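Lundley open day, Monday

Vendula Pešek showed us the Erkeck bench, where a robot arm works on old office computers. The posted rules are short. Cords come off the machine before it reaches the bench. Hands stay behind the yellow line while the arm has power. Any change of fingertip goes in the log with initials, and page 107 was open when we came by.

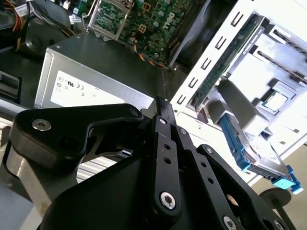
Gripper at an open Dell tower, near the power supply and drive cage.

Janka Procházka keeps the log. She wants the rules reread every 200 jobs.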